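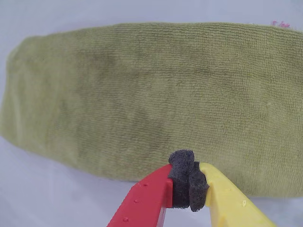
Flusthorpe households are being asked to pay for a towel folding service that promises to save them room in the airing cupboard. Willo, the linen firm behind it, says its "long fold" will let people store more towels on the same shelf, and it wants customers signed up before the new year sales are over. The method turns a towel into a long, flattened band. An olive-green terry one folded along those lines comes out rounded at the left end and wider towards the right, with soft creases where the cloth turns under. It may well suit a narrow shelf. Whether it deserves a subscription is another matter.

The firm began its local trial in August and says 252 households took part. Its leaflet claims that most of them "gained useful space", but doesn't say how the space was measured, or what state the cupboards were in beforehand. Anyone who takes everything out of a cupboard and puts it back with some care is likely to find a bit of extra room, whatever fold they use.

Willo has sent this newspaper a two-page summary of the trial. It lists 3739 towels folded and leaves out how many were still folded that way a month later. Asked for the missing figure, the firm said it was "looking at the longer picture" and would publish more in due course. 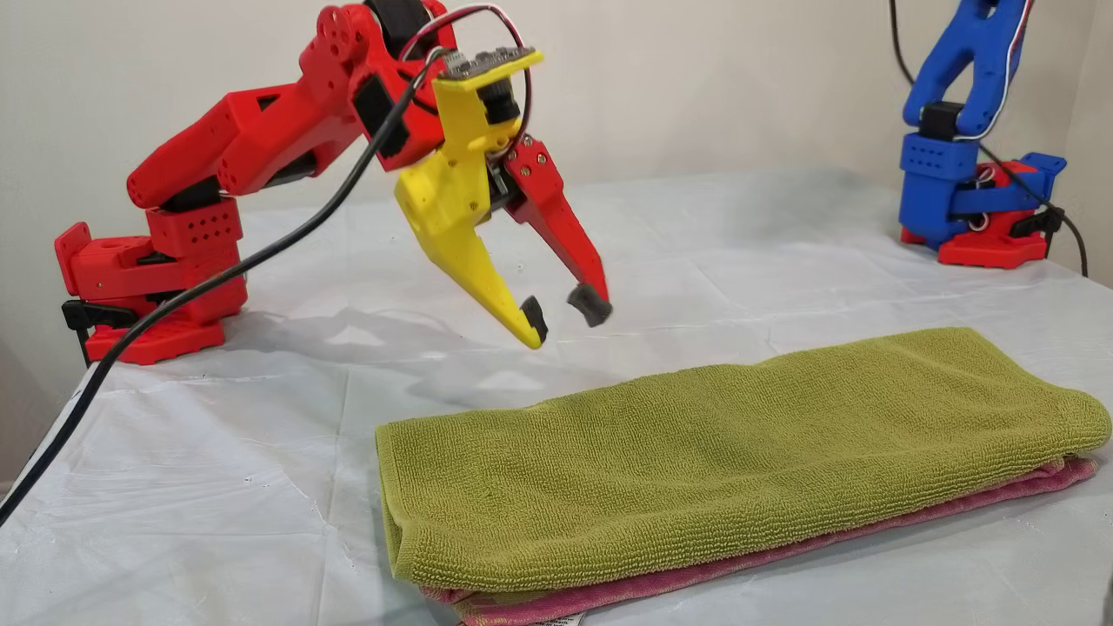
There is also the matter of thickness. Terry cloth springs back, and a deep pile takes up room however neatly the edges meet. The summary treats bath sheets, hand towels and flannels as one group - a generous way of doing the sums, as a flannel will fit almost anywhere.

Bauerfeind, which sells shelf dividers to go with the service, says they are optional. The leaflet shows them on every shelf. Zestetti, a rival linen supplier, offers a printed folding guide free with orders and makes no claims about space at all.

So far 598 people have registered an interest, according to Willo. It would not say how many had paid. Sign-up closes at the end of January, and the full trial results are expected after that.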